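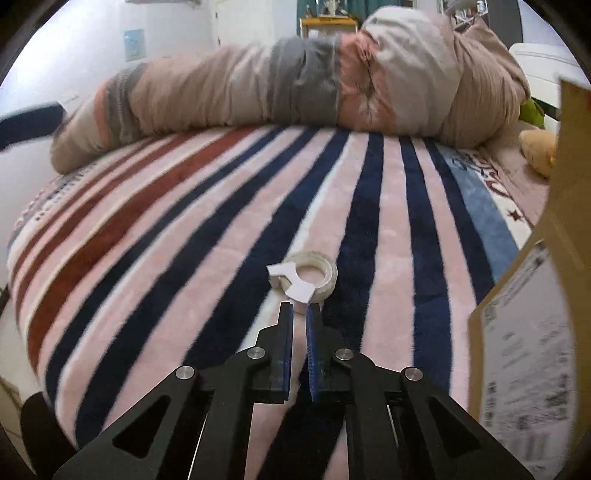 A roll of clear tape on a striped fleece blanket, with a rolled comforter along the far edge of the bed.

Rolling a comforter takes less space than folding it, provided the roll is tight and something holds it at the middle. Celeste Durán has been storing bedding for other people long enough to have views on what that something should be. At Arancibia, the linen storage service she runs from the upper floor of a former shoe warehouse, the standard answer is a band of fabric at least as wide as a hand.

"Cord cuts in," she says. "You open it in December and there is a groove in the fill."

The method is simple. The comforter is laid flat on the bed, folded lengthwise into thirds, and pressed from the closed end to push out air. It is then rolled toward the open end with the forearms flat, so that pressure is spread across the full width. A queen-size comforter of medium weight should finish at about 19 inches across. Anything much larger was rolled too loosely and will relax further on the shelf.

The band goes on last. A knitted band grips better than a woven one and tolerates some swelling as the fill recovers. Elastic is avoided for storage longer than a season. It loses tension, and the rubber can mark pale covers.

Fleece is handled differently. A plush blanket has a pile, and pile that has been under a hard crease for several months will show the line after it is opened. Durán folds fleece only in halves and stores it at the top of a stack. Broad stripes are a convenience here, as they give a straight edge to fold against. Printed fleece is folded with the print inward.

Tape is the subject on which the trade disagrees. Clear packing tape is cheap, strong, and found in most kitchen drawers, and a good deal of bedding arrives at Arancibia with tape applied directly to the cover. Durán's rule is that tape may touch plastic, paper, or cardboard, and never cloth. Adhesive left on cotton migrates into the fibers over time, and heat speeds it up. On fleece, removal pulls the pile.

Giuliana Nina, who repairs quilts at the Hembridge workshop, is less strict. She uses short lengths of tape on washable synthetic covers for jobs that will be undone the same day. For anything longer she ties a paper label to the band with cotton thread.

Where tape is used on outer bags, both recommend two turns around the bag, overlapping by half the width of the tape, with the end folded under to make a tab. The tab saves cutting, and cutting near a bag of bedding is how covers get slit. A dispenser with a serrated edge should be set down away from the fabric for the same reason. The teeth snag fleece easily.

Pillows are not rolled. They are stacked flat, no more than two high, under a loose cloth that keeps dust off and lets air through. Sealed plastic is acceptable for moving day, but the pillows should come out on arrival. Durán allows two hours for a compressed pillow to recover before she judges whether it is worth keeping.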